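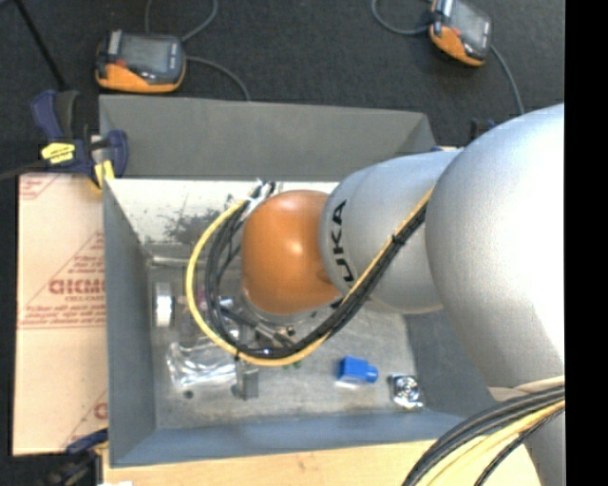
1 November 2022

Street drinks trial, bottled water, second round. Took the Hinenell cool box to the Bimitz junction with 83 bottles and a new selling shirt, ironed. Last time was the old T-shirt, so the shirt is the variable. So is the weather, the traffic and my mood, but one column at a time.

Sold 11 before the lights were retimed and the queue of cars vanished. Drivers of nice cars say "no thank you" to a shirt. To the T-shirt they said nothing. I have logged this as progress.

Lid hinge squeaks again. Strap is too short for anyone with shoulders. The Badell strap from April is better but smells of fish, so it stays on the shelf.

Price card: bigger numbers. Two people thought the 5 was an S.

To do: longer strap, ask Yurchenko for the foam offcuts they promised, find out who irons.

Last updated: after lunch

Comments (2)

stall_by_the_bridge: Try a tie. Mine paid for itself, though it has been in the ice more than once.

mopsy: The fish strap is fine if you stand downwind of the customers.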